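Household Chat > Laundry and Ironing > Do any of you still sort by colour?

pegbagpete
Started 24th September

Moved in with my other half over the summer and discovered we have a mixed marriage. I sort. Lights, darks, reds and "things I don't trust". The other side of the household opens the door of the machine and pushes until it shuts. So far no disaster, and I'm finding that quite hard to live with.

Machine is a Clavow, 7 kilo drum, came with the house. We use Zedeck powder as it's what the corner shop has. Is sorting still a real thing or have I been doing it all these years for the company?

mildew_and_sons
It's a real thing. Ask anyone with a drawer of grey pants.

quarterload
Dyes are better than they were when our mums were boiling everything at 90. I wash the lot together at 30 and the only thing that's ever run was a cheap scarf, and it had the decency to do it on the first wash. Sorting means three small loads where one would do. Waste of water and waste of an evening.

mildew_and_sons
"The only thing that's ever run" is what people say right before they own a lot of pink.

quarterload
I've been saying it for years. Still waiting on the pink.

pegbagpete
For the record the other half is reading this over my shoulder and would like quarterload's address to send flowers.

Tumbledown
Grey creep is the real problem, and you don't see it happen. You get one white towel out of the back of the cupboard that's been there since you bought it, hold it against its brothers and have to go and sit down. Put your whites in on their own, everything else can fight it out.

I'd also say the drum matters more than the colour. If you've crammed it so full that nothing can move, you've just made everything damp and charged yourself for it. There should be room for your hand on top of the load.

quarterload
Agree on the hand. Disagree on the towel. That's hard water. I'm in Storkthorpe and our kettle looks like a cave.

mildew_and_sons
I'm also in Storkthorpe and my whites are white. I sort.

quarterload
Which end?

mildew_and_sons
Same reservoir, I should think.

spin_cycle_sal
Can I bring up spin speed while everyone's already cross? I dropped mine from whatever the default is to 1,000 and the creases are far easier to deal with. Things come out a touch wetter but the seams aren't wrung into string. Costs me a bit longer on the airer and I've never missed it.

Tumbledown
Sal, yes, for shirts. For towels I want it going like a jet engine.

hemline
I did alterations at Buthelezi's for a good while, so most of what I know about washing comes from seeing what people had done to things and being asked to fix it.
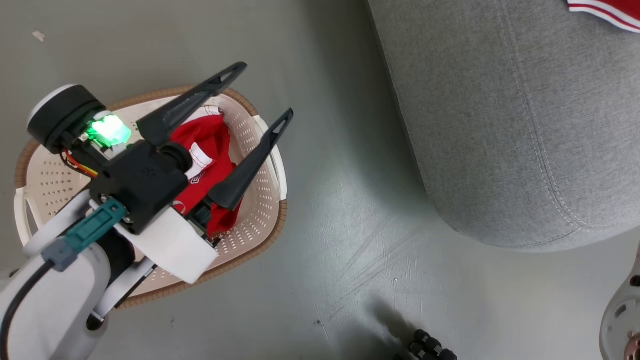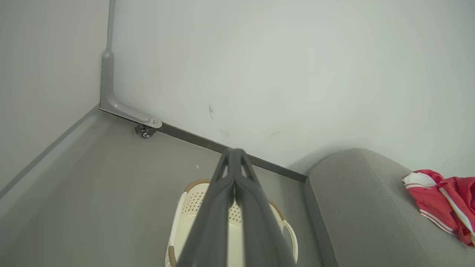
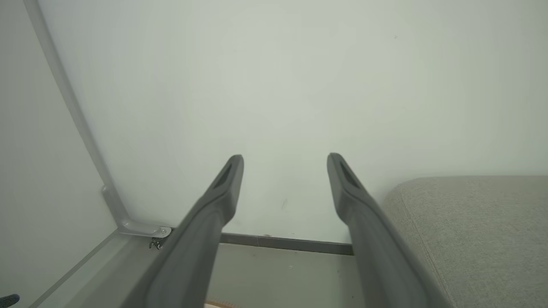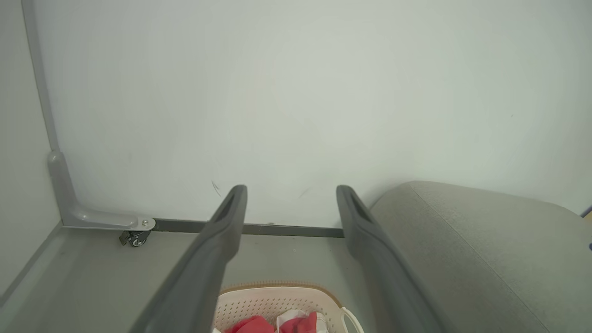
Sorting by colour is fine as far as it goes, but it assumes each thing is one colour. What came over our counter most was two colours sewn together and washed too hot, or left sitting wet in the drum overnight. You can keep your reds away from your whites as strictly as you like, and then you get something like the red one with white trim in the basket there, and which pile is that? It goes with the reds, cool, and it comes out the minute it's done. Sitting in a wet heap does far more harm than the wash itself. And read the label before you cut it out for being itchy.

pegbagpete
I do leave things in overnight. I had been thinking of that as soaking.

hemline
Everyone does. It's still not soaking.

mildew_and_sons
So sort, then.

hemline
Sort if it's new, if it's red, or if you'd be upset. Otherwise I chuck it all in like quarterload.

quarterload
Thank you.

mildew_and_sons
That was three conditions. You meet none of them.

spin_cycle_sal
Does anyone use those sheets that are meant to catch the colour? I bought a box of 200 and they do come out a funny shade, but I can't tell if that's a rescue or just a dirty sheet.

Tumbledown
New thread please, Sal. Some of us have ironing.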